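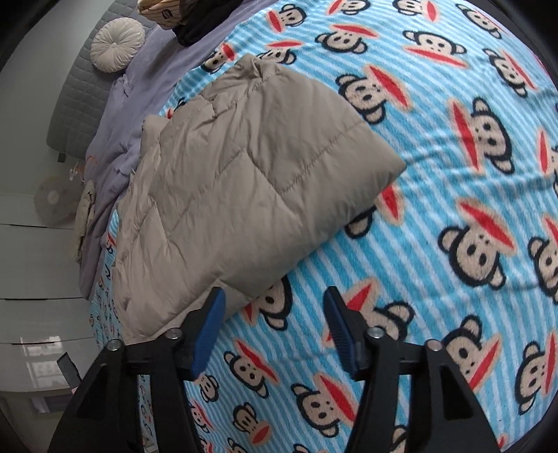 Monkey blanket and jacket

Re: [rorent-families] Clemard funeral cards, missing maiden names

Sun 16 October

Quick answers, I have to be out the door in a bit. Replying under your bits.

> I've been working through the Clemard Funeral Home cards and
> checking them against the obituary clippings. 2,416 cards in the
> drawers if the number on the old inventory is right. So far 287 of
> the ones I've looked at have no maiden name for a married woman,
> even where the obituary gives one. Do I fill it in from the paper?

Yes but in the notes column, not the name column. Name column is what the card says and only that. Put "maiden name per obit" and the paper's date. We mixed the two on the Prorard cemetery list and had to pull it apart again afterward, took most of June. Not doing that twice.

> Some of the obituaries list a sister under one married name and
> the brother's obituary a few years later has her under another.
> Same woman as far as I can tell.

Probably remarried. Or the family left out a husband they didn't care for, I've seen it in my own bunch. Put both down, with the year of each. Don't merge them unless there's a marriage record. "Survived by" lists are only as good as whoever sat down with the funeral director that day — step children in or out, half brothers called brothers, one grandchild forgotten and then a corrected notice the next week. Check for the corrected notice! They ran small, usually back by the classifieds.

> Also there are cards where the burial place only says
> "Kirkegaard". Is that the churchyard or the family plot out on
> the county road?

Ugh. Could be either. Before the road was moved people said Kirkegaard for both. The obit will sometimes say "services at the church, burial at the farm" and then you know. If it just says interment at Kirkegaard leave it as is, and put a question mark in notes. The sexton's book has 278 burials for the churchyard side so anybody in there is settled. I have the book scanned, except for 6 pages stuck together at the back which I'm not going to force. Will send the scan tonite or tomorrow.

> Last thing, ages. The card says 81, the obituary says 82, the
> stone works out to 80.

Record all three. Don't pick. Birthdays get rounded up in obituaries ("in her 82nd year" is 81, that one gets people all the time) and the stone was sometimes cut years after by a nephew going from memory.

Also — please stop abreviating Rorent as "Ro." in the place column, it sorts wrong and I keep thinking it's a typo for Rd. Full word please.

And can you say which drawer you're on? Someone else asked me about starting at the W end and working backward, don't want the two of you doing the same cards.

Batch sheet is fine the way you have it. Send what's done even if it's messy, I'd sooner have it in two places.

More later, gotta run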